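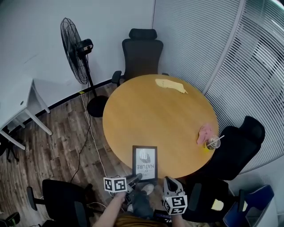

Sandra Bramwell was of the opinion that a ferry could not be late if there was only the one ferry, and she had held to this all morning, through two pots of tea and most of a lemon cake, while the rest of them stood at the window of the Eltness post office and watched the gray water where the ferry ought to have been.

"It said ten," said Marisol Espinoza. She had the timetable folded in her glove.

"It says ten every day, dear. It's a very hopeful piece of paper."

Marisol had been on the island three weeks by then, which was long enough to have learned everybody's dog but not long enough to have learned the ferry. She had come over in March to take on her great-aunt's house at the top of Doherty Lane, with its blue door and its bad chimney, and what she was waiting for now was the piano. It had been her great-aunt's piano first. Then it had been lent to a cousin over at Skikby, on the mainland side, for one Christmas, and it had stayed there 33 years, the way lent things will if the person who lent them is proud and the person who borrowed them is fond of music.

The letters about it were all in the house. Marisol had found them in a biscuit tin in the pantry, beautifully polite to begin with and a good deal less so by the end, and the last one was only a single line. It said, I hope you are at least keeping it tuned.

"He did keep it tuned," she told Sandra. "Orestis said so when I called him. Twice a year, and he wrote it down every time on the inside of the lid."

"Orestis Raptis was always a careful boy," said Sandra, and cut another slice of cake, and put it in front of Marisol without asking whether she wanted it.

It was past noon when the ferry came around the point, low and slow, with its one light on. Half the village had found some reason to be down at the harbor. Cillian Ó Néill had brought his tractor and the flat trailer he used for hay, and he had lined the trailer with every quilt his mother owned, and his mother had come along too, to keep an eye on the quilts. Tobias Mahmoud had brought ropes. He had once moved an altar, he said, and a piano was only an altar with more opinions, and then he went quiet and checked his knots, because it was a heavy thing to bring up a wet ramp and he had been awake half the night thinking about it.

They got it up the ramp. It took nine people and a lot of shouting, and there was a bad moment near the top when it seemed to want to go back to Skikby by itself, and Cillian said a word his mother pretended was Irish. But up it came, and onto the quilts, and all the way through the village at the pace of a person walking, with the children running ahead and old Fliltance, the postmaster's spaniel, trotting along behind as if he had arranged it.

Orestis had come over with it. Marisol hadn't expected that. He was a thin man in a good coat, older than his voice on the telephone, and he walked beside the trailer the whole way with one hand resting on the wood. At the blue door he stopped and wouldn't go in ahead of her.

"I was nine when it came to us," he said. "I thought it had been given. My mother never said anything different. I found your aunt's letters after she died, and by then I was ashamed, and I didn't know how to begin."

"I have your mother's," said Marisol. "In a tin."

"Are they very bad?"

"Some of them are pretty bad," she said, and he laughed, and wiped his face with his sleeve, good coat or no.

They put it in the front room, against the inside wall, where there was a paler square of paper that it fit as neatly as a foot in an old shoe. Sandra brought what was left of the cake. Marisol lifted the lid, and there were the tuner's dates in pencil, row under row, and under the last of them a bit of empty wood with room for plenty more.

"Well, play something," said Tobias, who was sitting on the floor rubbing his shoulders.

"I can't play," said Marisol. "I never learned. I only wanted it home."

They all looked at Orestis then. He took off his coat and looked for somewhere to hang it, and Marisol took it from him and hung it on the hook behind the door, next to her own.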